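Chapter 6: Why Cloth Behaves the Way It Does

I learned to sew from my aunt, who ran a repair shop called Amoah and had very little patience with me. The first thing she ever handed me was a scrap of curtain, and she told me to pull it. Sideways, nothing much happened. Lengthways, nothing again. Then she turned it and made me pull from corner to corner, and the whole thing stretched like a bit of chewing gum! I was 11 and I thought she'd played a trick on me.

What I'd found was the bias, and we'll spend a good part of this chapter on it. Woven cloth is made of two sets of threads crossing at right angles. The warp runs the length of the loom and the weft goes over and under it. Pull along either set and you're pulling on the threads themselves, which don't give much. Pull on the slant and the little squares between the threads lean over into diamonds (try it with a tea towel before you read on).
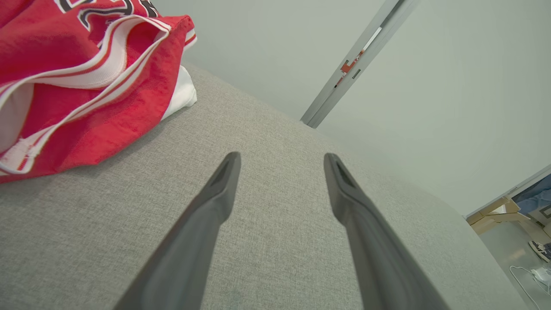

Weaves come in families, and the three you'll meet most often are plain, twill and satin. Plain weave is over one, under one, all the way across, and it's what most people picture when they hear the word "cloth". Denim is a twill, so look for the slanting lines on your jeans. Furniture is a hard test for any of them. A light grey upholstery fabric like the one in the photo has a lot asked of it, as any seat cover does: it gets sat on, leaned on and rubbed in the same few places for years, and pale colours are quick to show the wear. I once covered a chair in a lovely loose weave from Ditlow and had threads poking out of it by December.

Knitted cloth is another matter altogether, and I've saved it for section 7. It's made of loops, so it stretches in nearly every direction, and it can run if you snip it in the wrong place. Dela Asante, who taught the evening class with me, used to bring in an old jumper and let everyone have a go at unravelling it.

Before you start section 1, find a few scraps and a magnifying glass. You'll want them on the table.

Last updated: 2024-01-12

Related chapters
Fibres and Where They Come From
Spinning a Thread That Holds
Dyes, Stains and Fading
Mending by Hand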